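Trellska site, Bay 11
Pre-session checklist: teaching by remote control, shelf pick task
Checked by: Majdi Khoury
Date: 05/05/2020

1. Emergency stop, operator station
Pass. Pressed and released twice, arms held position both times.

2. Emergency stop, floor pendant
Pass. Lead is tight at full reach. Ask Ultel for a longer one.

3. Operator's gloves and headset
Pass with comment. Left glove drifts after long use — recalibrate every 60 minutes and write it in the log.

4. Arm speed limit set to teaching mode
Pass. It had been left on the old setting from March. Changed before power was put to the arms.

5. Finger joints, both hands
Pass. Opened and closed by remote control, no sticking.

6. Cable at right wrist
Pass with comment. Check again after each block of demonstrations. Stop if it pulls when the hand turns over.

7. Shelf unit stable, fixings tight
Pass. One rear bolt nipped up.

8. Foam pieces set out in a row on upper shelf
Pass. Put back in the same order after every attempt. Spares are in Lobo store, rack 116.

9. Approach to shelf
Pass with comment. Operator to bring the open hand in above the piece and keep clear of the raised front lip. 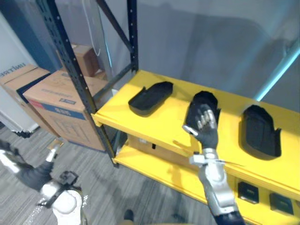 Item 9: right hand over the middle foam piece, upper shelf.

10. Floor and walkway
Action needed. Move the cardboard boxes left of the shelving back to Fleltum stores before the next session.

11. Log sheet started
Pass. Sheet 316.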